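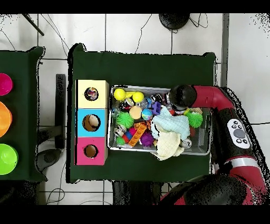
Domby Toy Library Lending Records

README, last touched 27th June

What's in the folder

loans.csv has one row per loan, 2000 rows in all. items.csv lists the things that can be borrowed. notes.txt is whatever the desk felt like typing that day, and it is the best file of the lot.

The records come from the toy library in Domby and its smaller branch at Trilleck, which opens two afternoons a week and lends almost nothing but jigsaws. They were typed up from paper cards. The cards were written in pencil by people who were also holding a baby.

Columns in loans.csv

loan_id: a number. Gaps are normal. Some cards went home inside the puzzle box and are presumably still there.

item_id: matches items.csv, except for 54 rows that match nothing. I left them in. One says only "the loud one."

branch: D or T. A lowercase d is also Domby.

out_date, back_date: day and month. A blank back_date means the toy never came back, or came back through the mail slot and was put on the shelf without a word. You can't tell which from the data and I couldn't tell from asking.

condition: free text. The official scale was good, fair, poor. In practice you get "fine," "fine ish," "chewed," and "see Bowen."

About "see Bowen"

Bowen is the repair shop across the street. If a row says "see Bowen," the item went over for glue, paint or a new wheel. Their own records are a spiral notebook that I was allowed to look at but not borrow, a policy I had to respect coming from a library customer with an overdue xylophone.

Cleaning

Item names were merged by hand. "Duck," "pull duck," "duck (pull)," and "quacker" are all item 11. The wooden train set and the other wooden train set are still two items, after a long phone call.

Family names were dropped before I ever saw the cards, and I removed street names from notes.txt. If you spot one I missed, tell me and I'll take it out in July with the next round of fixes.

Known problems

Late fees are recorded in coins, in cookies, and once in tomatoes. The fee column holds coins only.

Ages are the age of the child at sign-up and were never updated, so a few toddlers in this file are about to start high school.

The Endau loader reads the dates backward unless you set dayfirst. It gives no warning and your charts will look great.

License

Use it for anything. Please don't use it to work out who has the marble run.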